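The Mug Situation, and One Small Shelf
6 July 2024

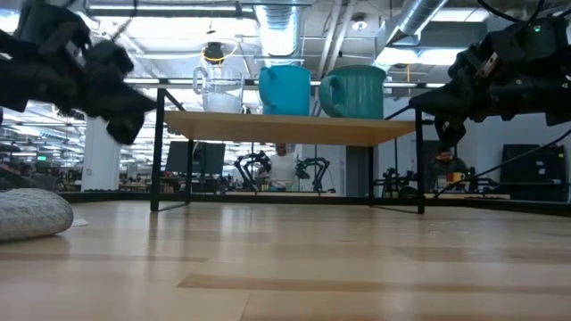 I have been putting off the mug situation since November. If you've been reading for a while you know our kitchen in the Padilla building has exactly one cabinet that a normal-height person can reach without a stool, and for most of this year that cabinet has been a tower of mugs on top of bowls on top of other mugs. So this weekend I finally gave in and went with one of those little freestanding shelves, a light wood board on a thin black metal frame, the kind that just stands there on four legs and asks nothing of your walls. Right now it has the glass measuring cup on the left, the bright blue mug in the middle and the big teal-green one on the right, and there's still a stretch of bare board at the right end that I am already fighting with myself about.

Let me back up to the cabinet, though, because it was bad. I took everything out on Saturday morning before coffee (mistake) and lined it all up on the counter and the stove and, when I ran out of those, on a towel on the floor. We had 21 mugs. There are two of us! Dexter Malabanan, my husband and the source of at least half the problem, came in, stepped over the towel, and asked which one was clean.

Some of them were easy. There was a white one from Warnex, where I temped for one summer and which I did not enjoy enough to drink out of the memory of. There were two with chips right where your lip goes. There was a travel mug with no lid, and a lid that belonged to some other travel mug. All of that went in the box by the door in the first ten minutes and I felt like a genius.

Then I hit the hard ones and slowed way down. I sat on the floor for a long time with a soup mug my aunt gave me, which I never use for soup, or for anything, and which weighs as much as a small dog. It went in the box. It came out of the box. It's on top of the fridge now, and I'm not taking questions about it.

The teal-green mug was never in danger. It's the weekend mug. It's wide and round and has a nice thick handle you can get your fingers through, and it holds enough coffee that I can read a whole chapter without getting up. The blue one is the weekday mug, smaller, straight up and down, fits under the coffee maker without tilting. I've had it for 6 years and I think I'd be upset if something happened to it, more than I'd like to admit about a mug.

The measuring cup I know is not a mug. My friend Jayson Tolentino pointed this out within a minute of seeing the new setup, so let me save the rest of you the comment. I use it every single day. Oatmeal, pancake batter, watering the basil, rinsing rice when I can't find the proper bowl. It used to live at the bottom of the cabinet under everything and I'd have to unstack half the tower to get to it, usually with something on the stove already. Giving it a spot out in the open has changed my mornings more than the mugs have.

About the shelf itself. I'd looked at a bunch of them and almost bought a two-level one from Trondura, which was gorgeous and also cost more than I spend on groceries in a week. The one I ended up with is just the one board. I talked myself into it by measuring how much I'd really put up there, and the answer was four things, maybe five if I got sloppy. A second level would have filled up with vitamins and batteries by the end of the month. I know us.

Putting it together took 8 minutes, and that includes finding the little wrench after I'd set it down on the windowsill. If you get one like it, tighten everything halfway first and stand it up on a flat surface before you do the final turn on the screws. I did it the other way around and had a wobble, so I loosened them, pushed down on the board with both hands, and tightened again. Fixed!

The part I like best is the space underneath. I didn't think about that at all when I was shopping. You can slide a cutting board in flat, or the mail, or a plate of toast while you're clearing a spot to sit. And wiping up is easy, you just pick the whole thing up by the ends and move it over (mugs off first, please, I almost learned that one the expensive way).

A couple of people asked last time about how I'm cleaning the mugs with the brown rings inside. I've tried a lot of stuff. The Luradent tablets my mother swears by are meant for dentures and they do work, she's not wrong, but it feels strange to me and the smell hangs around. What I do now is a spoonful of baking soda, a splash of warm water to make a paste, and a soft sponge. Leave it a few minutes if the ring is an old one. The insides of the light-colored mugs show it worst, so those get it once a week and the others get it when I remember.

So where did the rest go? Eight is the number we settled on keeping, counting the two on the shelf and not counting the one on the fridge, which I said I wasn't discussing. The others went over to the thrift store on Sunday, wrapped in the newspapers Dexter has been saving for reasons of his own. He drove and I held the box on my lap. He did try to rescue the lidless travel mug in the parking lot and I had to be firm.

Which leaves the empty end of the board. Dexter wants the sugar bowl there. I want to leave it clear so there's a place to set down whatever I've just washed, and I've explained this to him twice, and this morning I found the pepper grinder sitting on it. I moved it back to the stove. We'll see how long that lasts.

Next up is the drawer with the takeout menus. I opened it earlier, looked in, and closed it again. If anyone has a good system for soy sauce packets, I'd love to hear it.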